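The Bear in the Hat Box

I sell bears. I should say that up front, because people hear "toy shop" and picture trains, and then they come in and ask for trains and I have to send them down the street. Bears, bear clothes, bear furniture, a few rabbits that I took in a weak moment. The shop is called Moncrieff, after the man who had it before me and sold hats, and I kept the name (the sign was bolted on and I didn't have a ladder tall enough!).

Lorna Maglaya came in one morning in May with a hat box. It was one of ours, I mean one of his, with the gray ribbon still on it, and for a second I thought she wanted to return a hat.

"It's a Wekberg," she said, and put it on the counter. "My aunt's. I want to know what he's worth."

Now, everybody has a Wekberg. That's what I've learned in this business. They made 297 of the big ones with the jointed necks, and I must have been shown four hundred. So I had my kind face ready. I lifted the lid and there he was, sitting up in tissue paper with his knees apart like an old man on a bus, and I put the kind face away again, because he was real.

You can tell from the ears. A Wekberg's ears are set a bit too far back, so he always looks as though someone behind him just said his name. This one had a worn patch on his nose and one paw pad that had been replaced with what I'm pretty sure was curtain. He growled when I tipped him. Most of them don't growl anymore, they sort of cough.

"Where did she get him?" I asked.

"She never would say. She had him in the bed until she was eighty."

I told her I'd need a couple of weeks to ask around, and she said that was fine, and then she stood there with her hand on the hat box and didn't go. I made coffee. She told me about the aunt, who had raised her, more or less, in an apartment over a dry cleaner's, and who dressed the bear for every season – a raincoat, a little bathrobe, a vest with a watch pocket. The clothes were gone. She'd looked everywhere.

"He looks cold," Lorna said. "Isn't that dumb?"

It isn't dumb. I've had grown men buy mittens.

So that night I took him home with me, box and all, and sat him on the kitchen chair across from mine while I went through the drawers for something to cut up. I am not a seamstress. I can do a straight hem and a button and I can swear. But I had my old work shirts from the summer I spent at Curketton, renting out paddleboats, and I figured a bear could do worse.
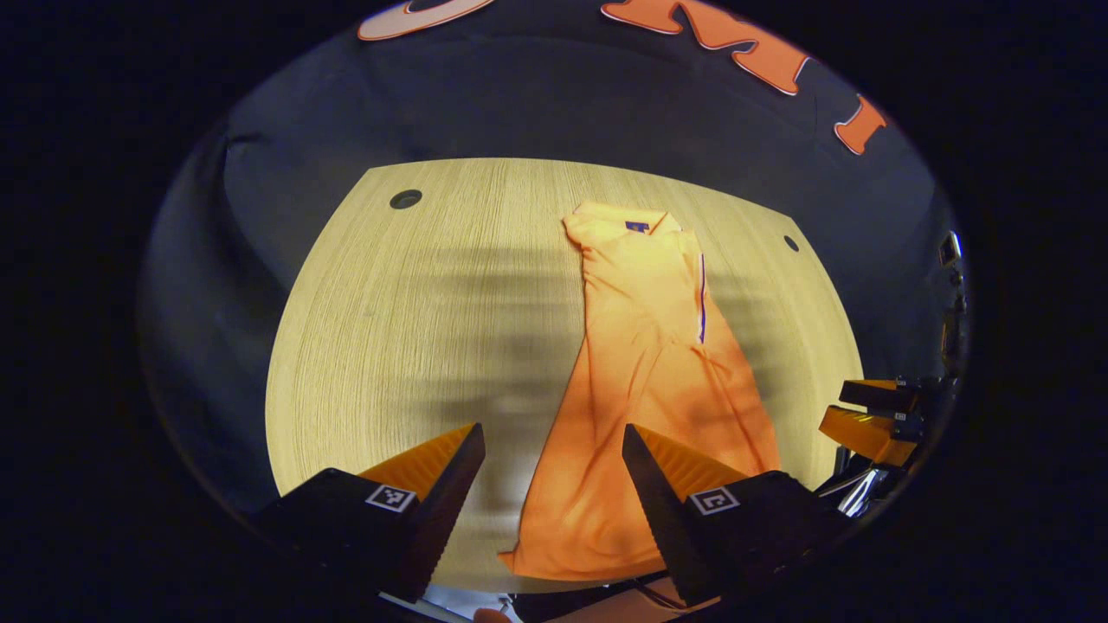 Orange polo, folded the long way.

I got as far as picking up the scissors. Then I put them down and had some toast, and then I picked them up again. I'd been twenty-two at Curketton. I had a sunburn the entire time and I was in love with a boy named Emanuel Iordache who ran the snack bar and could not be made to notice, and one afternoon it rained and we played cards under the awning until dark. I hadn't thought about that in years. I sat there with a bear looking at me as though someone behind him had just said his name, and I thought, well, I can't cut that up.

I cut up a pillowcase instead. It came out more like a nightshirt than a raincoat, and one sleeve was longer than the other, but his arms aren't quite even either.

The answer on the price came back from a dealer in Honar, an awful woman with a wonderful eye. She wrote me one line. She'd take him that week, no haggling, and the number she put down was enough that I went and locked the front door in the middle of the day.

I called Lorna and told her. There was a long quiet on the line, and a dog barking somewhere on her end.

"What would she do with him?" she asked.

"Put him in a glass case, I'd imagine. It's a nice case. She has 36 of them in a room with special lights."

"All Wekbergs?"

"All bears."

"Does she dress them?"

I said no, she did not dress them. She doesn't even let people breathe near them.

Lorna came by before closing. I had him on the counter in the nightshirt, with the long sleeve rolled up, and I'd brushed him a little, just around the face. She looked at him and laughed out loud and then she had to borrow my handkerchief. I charged her four dollars for the nightshirt. She wanted to pay more and I wouldn't hear of it, it was a terrible nightshirt.

She carried him out under her arm. She forgot the hat box, and I ran after her with it as far as the corner, but she'd already gotten on the bus, and when it went by I could see the two of them at the window, the bear on the inside seat with his ears back.

I keep the receipt book in the box now.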